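Relabeling the spare parts drawers

16 September 2023

The drawers in the back room were labeled by product until this week. That made sense when everything came from one supplier. It stopped making sense when the Solberg cabinets arrived, and the same screw ended up in three drawers under three names.

The new scheme sorts by thread first, then length, then head. Product names are gone from the front of the drawer and live in a plain text file instead. One line per part: drawer number, size, material, old name. The file has 88 lines. Searching it takes less time than walking to the wrong cabinet.

Labels are 22 mm wide, black on white, printed on the old Laver printer. I tried a color for each thread size and dropped it. Two of the colors looked the same under the ceiling light, and the tape costs more.
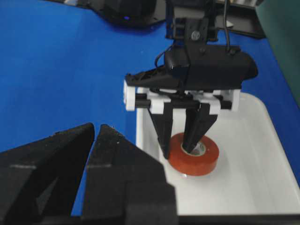
M. Anholm

Parts that fit only one thing were harder. The hinge pins for the Purkard cabinet have an odd diameter and will never be used elsewhere. Sorting them by size puts them between two common pins, where they get picked by mistake. They now have a drawer at the bottom with the letter P and no size on the front.

Rules I settled on:

A drawer holds one part. If two parts have to share, they go in bags, and each bag gets its own label.

Anything without a known size gets measured before it goes in. If I can't measure it, it goes in the box by the door until December, and then out.

A drawer with fewer than five pieces gets its label turned sideways. I read the sideways ones before placing an order.

The washers are still undone. They came in a mixed bag of 400, and the inner diameters are close enough that I need the calipers for most of them. I have set up a tray for each size and do one handful at a time.

The text file is backed up with everything else. I also keep a printed copy taped inside the left cabinet door, with the print date in the corner. Changes go on the paper in pencil first and into the file at the end of the week.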